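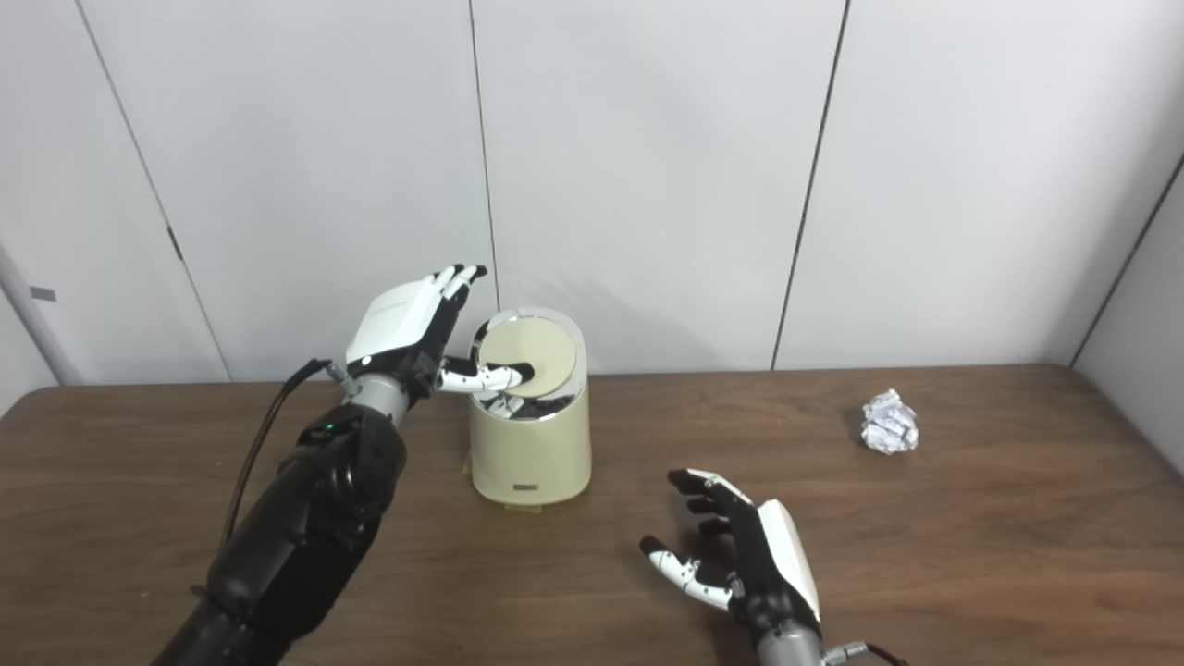

Figura 1. Caixote de mesa com a tampa inclinada; à direita, junto à parede, papel amarrotado.

Pesquisar no site... Pesquisar

Relatório de projeto: caixote de mesa para resíduos de papel
Projeto Lusinby, 18 de dezembro de 2020

1. Objeto

O trabalho incide sobre a separação de papel usado em postos de escrita individuais. Comparou-se um caixote cilíndrico de cor creme, com aro cromado e tampa em disco amarelo-claro, com a prática anterior, em que o papel ficava sobre o tampo até ao fim da sessão. O caixote é designado Leta neste relatório. A designação Wako refere-se ao procedimento de deposição descrito em 3.

2. Condições

O ensaio decorreu sobre uma mesa de madeira castanha encostada a uma parede branca apainelada. A mesa não foi fixada ao chão. O enchimento foi feito só com papel impresso, amarrotado à mão. Excluíram-se restos orgânicos, copos e agrafos.

Definiu-se um limite de 300 g por esvaziamento. Acima deste valor a tampa deixa de assentar no aro e o conteúdo tem de ser comprimido, operação que o grupo decidiu não incluir no procedimento.

3. Procedimento Wako

O caixote é colocado ao centro da mesa, com a etiqueta voltada para a frente. A tampa é aberta por pressão, o papel é largado no interior e a tampa é fechada. Cada série tem 40 deposições, com intervalo de 5 minutos entre séries. O caixote não é deslocado durante a série; se rodar, a série é repetida.

A base deve ficar inteiramente apoiada. Nos ensaios preliminares de julho, feitos na sala Zullenden, o caixote foi posto perto do bordo da mesa e tombou em duas séries, que foram anuladas.

Este site utiliza cookies para melhorar a sua experiência. Aceitar | Definições

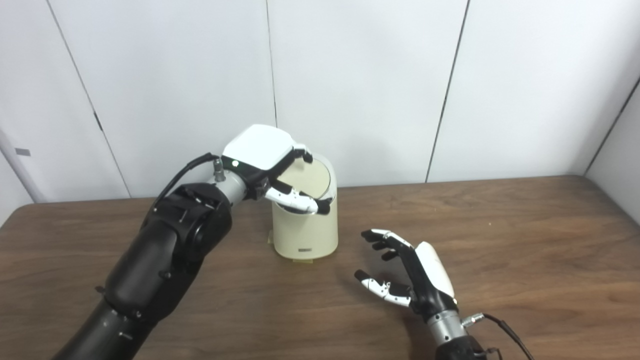 4. Resultados e limitações

Completaram-se 1000 deposições válidas. As falhas registadas foram de fecho incompleto, sobretudo com folhas pouco amarrotadas, cujos cantos ficavam presos entre a tampa e o aro. O tombamento não voltou a ocorrer com o caixote ao centro.

Não se mediu o desgaste da tampa. A comparação com um modelo de pedal ficou fora do âmbito, por falta de espaço sob a mesa. Fica por verificar o comportamento com papel de gramagem superior.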